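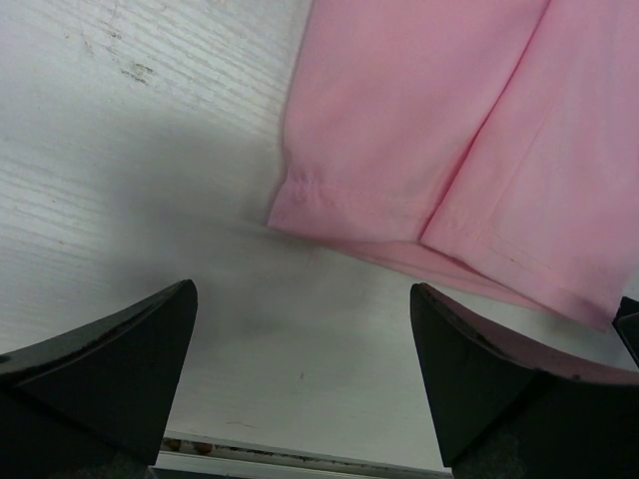 What should you do first with a clean T-shirt before you fold it?
Lay it face down on a flat table and smooth it with your open hands, from the collar to the hem.

That was the opening lesson at the clothing folding course in Arkcombe, which began its autumn season on Oct 6, 2025. The course is given by Li-hua Lam, who worked many years in the linen room of the Restska hotel and now teaches home care to adults. This season 44 people have signed up, which is more than the hall can take at one time, so they are divided into two groups. The first group meets in the morning and the second one after lunch.

The program is simple. In the first meeting the students learn only shirts and small cloths. Trousers, bed sheets and winter clothes come later in October. Ms. Lam prefers to go slowly. "When the sleeve is wrong, everything after the sleeve is wrong," she told the morning group. "Please open it and start again. The shirt will not be angry."

Her method has few steps. The sides of the shirt go to the middle of the back, the sleeves lie straight along the body, and then the hem goes up toward the collar. She asks the students not to press hard, only to pass the hand once over each fold. If the hem has small wrinkles close to the side seam, they should be pulled flat with two fingers before the next fold is made.
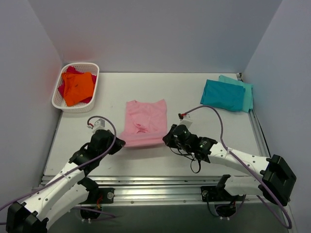 Sorting is the other half of the course, and Ms. Lam gives it almost the same time as folding. She wants each thing to have its place on the table before the work begins, so that the hands do not need to search. The small white basket with the openwork sides is for the things that wait, like the orange cloth and the pink one under it, and the finished squares go on the other side, one on the other, as with the two teal cloths. The middle stays for the one piece being folded. At home, she says, a bed or an ironing board can do the same service, if it is cleared first.

The students have to bring their own clothes from the second meeting. Ms. Lam recommends plain cotton for beginners, as slippery fabrics do not keep the fold. She also advises them to fold the laundry on the same day when it is dry, and to put shirts in the drawer standing up, with the round side of the fold to the top.

The course is supported by the Maihi household fund, which gave 2,716 dollars for this season. The money goes to the rent of the hall and to new baskets. The firm Cedirex has lent the tables until the end of the season. Students pay nothing for the lessons, but they are asked to be on time. 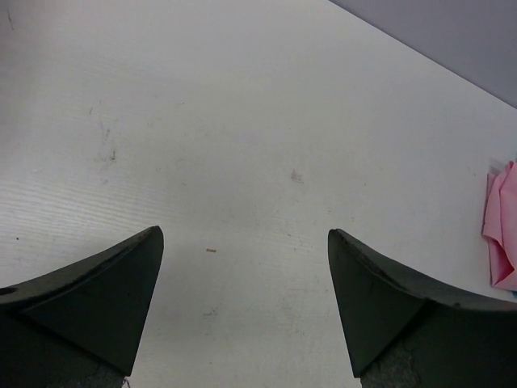
The white tabletop at the folding course in Arkcombe.

There are still 2 free places in the afternoon group. Persons who are interested can leave their name at the desk of the hall in Arkcombe. Children over ten years old may come together with a parent. The next meeting will be about trousers, and students should bring one pair with a crease and one pair without.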